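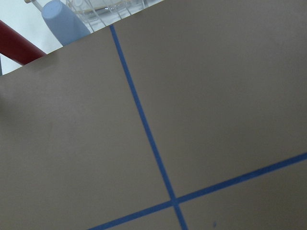
A reader of the previous gallery wrote in to object that taping the work surface teaches the policy to look at the tape, and that an arm trained over a marked table will be lost on a plain one. The point is fair, and the notes further down deal with it as far as we can at present.

Munell bench gallery: wrist views, taped surface

The gallery covers the tabletop part of the Tufa collection, recorded at Munell on the Clurkus arm. Tufa is a set of human-guided examples of picking up and setting down light kitchen items. Session started Fri 15 September. Pictures are given as recorded, with no colour correction. Notes on the set follow the caption.

Caption

Wrist camera, grey surface with two crossed lines of blue tape. White wire rack and clear dish behind the far edge. Gripper out of view.

Tape

The two lines give four regions, and each region is a start area for the item. The regions do not look equal from the wrist and their apparent size changes with every movement of the arm. On the table the crossing point is fixed for the length of a session. If a strip lifts or is caught by a finger, recording stops, the tape is replaced against the pencil marks on the table edge, and the session number goes up by one.

Episode count

88 episodes, 22 to each start region. The order is drawn in advance by Fekamero, our recording tool, and shown to the operator one line at a time. Before this was in place operators tended to work through one region and then the next, and small changes in daylight ended up tied to position.

An episode is kept if the item ends inside the target region and the arm returns to its rest pose. Failed grasps followed by a second try are kept and tagged. Episodes stopped by the operator are stored separately and are not part of the 88.

Camera

The wrist camera has fixed focus and fixed exposure. Automatic exposure was tried and dropped: the surface shifted in tone each time the white background came into view, and the learned policy slowed down at the same moments. With the setting locked, the background runs bright and the surface stays usable. We accept the loss of detail in the wall.

The rack and other items beyond the far edge are left in view on purpose. Their arrangement is changed between sessions, never within one.

Surface

Wiped between sessions only. Small marks and flecks are left alone during recording, as cleaning in mid-session would split the set into two slightly different tables.

On the reader's objection

We ran a short check with the tape removed and the policy otherwise unchanged. Placement got worse in three of the four regions. The arm still reached the item, but it set it down short of the target, so the reader is at least partly right. The tape is useful to the operator and the policy is clearly using it as well.

Two changes are planned for October. Half of the new episodes will be recorded on a bare surface, with the target position given to the operator on screen. The rest will keep the tape but move the crossing point between episodes – slower to record, and the pencil marks will have to go.

Files

Each episode is stored as wrist video, joint positions and gripper opening on one clock. Start region and operator tags are in the index file. Episodes from the tape-off check are listed under their own session number and should not be mixed with the main set for training.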